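Deckhand and Maintenance Assistant (Seasonal, Could Become Permanent)
Morkton Boat Yard, Tarnamville

Morkton Boat Yard is looking for one person who likes boats, or who has at least stopped believing the things people say about them at boat shows.

We look after 242 boats. Most of them sit on moorings in the river, a smaller number live on the hard behind the main shed, and two have been "nearly finished" for longer than the current office staff have worked here. The owners use their boats on sunny weekends. The barnacles use them the rest of the time. Your job is to keep the difference between those two groups from becoming too obvious.

What the job involves

Mornings start at 7:30, or earlier if the tide says so. You will take the workboat out to the moorings, check lines, chafe gear and bilges, and write down what you find. We mean write it down. "Looked OK" is not an entry, and the last person who used it is now in real estate.

After that, it depends on the season. In spring you will scrape, sand, mask and paint bottoms. In summer you will answer the radio, catch lines, pump out holding tanks and explain to visitors that the fuel dock is the one with the fuel pumps on it. In the fall we haul out, which is the closest thing we have to a sport. In winter you will drain engines, wrap boats, rebuild pumps and find out how many pairs of gloves a person can own without ever having two dry ones.

Regular work includes:

Battery checks, charging and replacement, often in spaces designed by someone who never planned to replace a battery
Changing impellers, filters, belts and anodes
Servicing winches and seacocks
Cleaning, waxing, and more cleaning
Inspecting mooring chain and shackles with our dive contractor (you stay in the boat)
Helping to run the travel lift once you have been trained and signed off on it
Sweeping the shed, which belongs to everyone and so will usually belong to you

What we are looking for

You can swim. You can drive a small outboard boat without leaving parts of it on the dock. You can tie a bowline, a cleat hitch and a rolling hitch, and you can untie whatever the owner tied. You have a driver's license and can get yourself to Tarnamville in weather that would make a sensible person stay home.

Some experience with marine diesels or 12-volt wiring would be very welcome. If your experience comes from keeping an old boat of your own alive, tell us about it. We count that as training, and we are sorry for your loss.

You should be comfortable talking to boat owners. They are good people who have spent a lot of money on something that leaks. Some want every detail of the job and some want only the total, and you will need to learn who is who before you pick up the phone.

You do not need to own the right clothes. We supply foul weather gear, respirators, safety glasses and a life jacket that you will wear every time you step into the workboat, including the times when you are only going over there for a second.

What you get

Pay is $2,980 a month before tax, with overtime during haul-out. After the first season, if we both still like the arrangement, we will talk about a year-round job and a raise. You also get health coverage after two months, paid holidays in the part of the year when the river is least attractive, and a mooring for your own boat (up to 26 feet) at no charge. You do have to maintain it yourself. We suggest not doing so in front of the customers.

There is a course allowance, too. Past crew have used it for diesel classes, first aid and a sail repair workshop in Brarnelgate that produced one excellent ditty bag.

The coffee is free and comes with strong opinions.
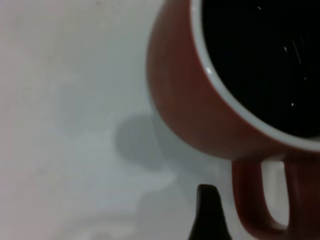
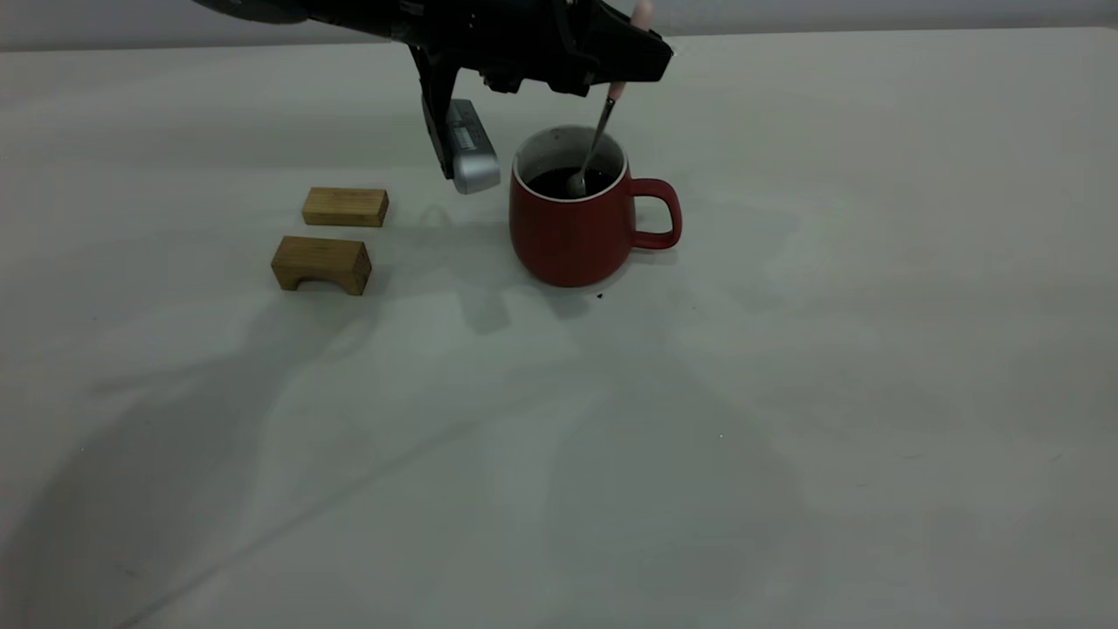

Coffee things: a red mug and a spoon.

How we work

There are five of us in the yard and two in the office. We eat lunch at noon unless something is in the slings. Radios stay on channel 68. Tools go back on the board, in the outline painted for them, and if you borrow the good torque wrench you sign for it like a library book.

We do not shout across the yard, except on the travel lift, where we shout a great deal and everyone is happier for it. Anyone can stop a lift at any time for any reason. You will not be teased for it, even if what you saw was a seagull.

Much of the work is dull. A mooring line that is checked every week and never breaks does not make much of a story, and we would like to keep having no story. If you need drama, there is a yacht club across the river.

Our workboat is called Edwards. It came with the name and we have never learned why. It is slow, steady and hard to start on cold mornings, and you will get along better if you don't take that personally.

How to apply

Send a page or so about yourself to the yard office, or drop it off in person between 8:00 a.m. and 4:00 p.m. Please include:

What boats you have worked on, and what was wrong with them
Any licenses or certificates
When you could start (we would like someone in place by March, before the painting begins)
The names of two people who have worked with you and would do it again

A formal resume is fine. A cover letter telling us that you have a passion for excellence in the marine sector is also fine, but we will read the other ones first.

If we think it might work, we will ask you to come in for a paid half day. You will ride along on the mooring round, help with whatever is on the stands, and have a chance to ask the crew what it is really like when the office isn't listening. Bring lunch and shoes you don't love.

We reply to every application, usually in the evening, and sometimes with a thumbprint of bottom paint on the envelope. Applications close at the end of January. If the right person turns up before then we will stop looking, so don't wait for a better tide.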